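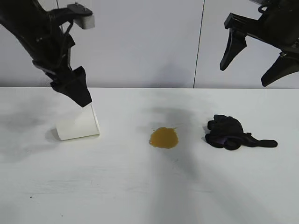
A paper cup on a white table.

The Last Ferry to Curnalberg

Myrtle Kincaid had been told the ferry left at 3, and at 3 it did leave, with everyone on it but her. The man in the ticket booth at Trumgate was sorry. He had a way of being sorry that involved finishing his sandwich first.

"Next one's Saturday," he said.

"What's today?"

He had to look it up, which did not fill her with hope.

She had 40 dollars, a suitcase with one good wheel, and a letter from a lawyer named Woldemariam saying that her uncle had left her a house in Curnalberg, or most of one. The letter was vague on which parts. It said she should come at once and bring boots.

"You could go by road," said the man. "It's 461 miles."

"It's right there. I can see it."

They both looked across the water at Curnalberg, where somebody was hanging out sheets.

"Well, the road goes up through Sukska," he said. "It's a pretty drive. My wife's people are from Sukska. I wouldn't stop."

Myrtle sat down on her suitcase, which rolled. She asked if there was any coffee. He poured her what was left in his thermos and charged her two dollars, then felt bad and gave one back.

Across the water the person with the sheets had gone in and come out again with a chair. It looked like a comfortable chair. Myrtle had a strong feeling it was hers.

"Do you have a rowboat?" she said.

"I've got half of one," said the man. "My brother has the other half, and we're not speaking."

"Which half do you have?"

He thought about it, chewing. "The oars," he said.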